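Zovarness Recipe Text Set: data card

Version 7, January 8, 2019
Maintainers: Ju-won Wang, Carmela Sarmiento
Contact for corrections: open a ticket in the project tracker and give the record ID

Summary

The set holds 362 home recipes for braises, stews and baked grain dishes. All are in English. Each record has a title, an ingredient list, numbered steps, a yield and a short notes field. The text was typed from handwritten cards and then normalized by hand. No recipe was taken from a published cookbook or a website.

Contents

recipes.csv: one row per recipe, UTF-8, comma separated, all text fields quoted
ingredients.csv: one row per ingredient line, joined to recipes.csv on recipe_id
steps.csv: one row per step, joined on recipe_id, ordered by step_no
units.csv: lookup table for unit names and their metric values
CHANGES: edits since version 1

Fields in ingredients.csv

recipe_id: integer
line_no: integer, starts at 1
qty: decimal, empty when the card says "to taste" or "a handful"
unit: short form from units.csv, empty for whole items such as eggs
item: singular noun, lower case ("onion", "bay leaf")
prep: what is done before cooking ("diced", "soaked overnight")
optional: 0 or 1

Fractions on the cards were turned into decimals with two places. One third is stored as 0.33 and two thirds as 0.67. Scaling a recipe by three will therefore give 0.99 where a cook would expect 1. Round after scaling.

Fields in steps.csv

recipe_id: integer
step_no: integer, starts at 1
text: the step, imperative mood
minutes: integer, empty when the card gives a cue such as "until tender"
temp_f: oven temperature in Fahrenheit, empty for stovetop steps
rest: 1 if the step is passive (rising, soaking, cooling, holding heat), else 0

Temperatures given in Celsius or as gas marks were converted and rounded to the nearest 25 degrees. The original value is kept in the notes field of recipes.csv.
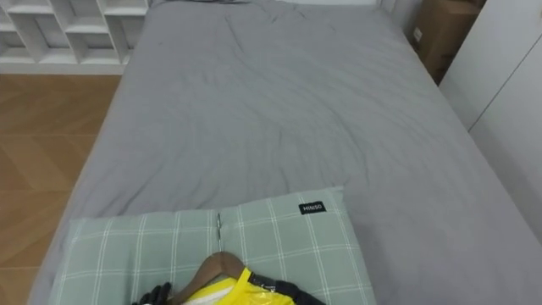
Rest steps need care when total times are computed. In 27 recipes the pot is brought to a boil, taken off the heat, wrapped and left to finish in its own warmth. Tae-yang Lim tagged these with rest = 1 and method = "wrapped". The cards name whatever cover the household used: wool blankets, newspaper, towels, or a duvet like the light grey one on the bed, with a pillow set on top. These covers are equipment and are not listed in ingredients.csv. The minutes field holds the wrapped time only. Add the boiling time from the step before it. Wrapped times on the cards assume a full, heavy pot with a tight lid and should not be scaled down for half batches. The set gives no holding temperatures for this method, and the times have not been tested for food safety.

Normalization rules

1. "Cup" means 240 ml. Cards from the Brivesov group use a 250 ml cup; these were converted and flagged with cup_src = 250.
2. "Spoon" with no size is stored as tbsp for liquids and tsp for ground spices.
3. Stock cubes are counted as items. Do not convert them to milliliters.
4. Split steps at each change of vessel or heat. A step that says "fry the onions, add the barley and bake" becomes three rows.
5. Keep brand names out of the item field. Use the generic noun.
6. Spelling follows American usage. "Coriander" is stored as "cilantro" for leaves and "coriander" for seeds.

Known problems

Salt is missing from 92 recipes. The cards did not list it, and it was not added during cleanup. Models trained to predict full ingredient lists will learn to leave it out.

Yield is unreliable. Many cards say "one pot" or "for the family". These are stored as text in yield_raw, and yield_num is empty.

Records from the Drultener cards have steps written as single long paragraphs. Houshang Sadeghi split them, but some cues ("when it smells done") could belong to either of two steps. These rows have split_conf = low.

Dried and canned beans are sometimes confused. If prep is empty and the item is a bean, check for a soaking step before assuming canned.

Checks

Run check.py from the top folder. It reports orphan rows, repeated step numbers, units not in units.csv and oven steps with no temperature. Version 7 passes with warnings only, all of them for missing temperatures in recipes that say "moderate oven". Waldemar Czarnecka has proposed 350 for these; the change is not merged.

Intended use

Ingredient parsing, step ordering and unit conversion tests. The set is too small and too narrow for general recipe generation. It should not be used to give diet or allergy advice.

Open items

Add a vessel column to steps.csv
Merge "scallion" and "green onion"
Second reading of the Van der Merwe cards, due in February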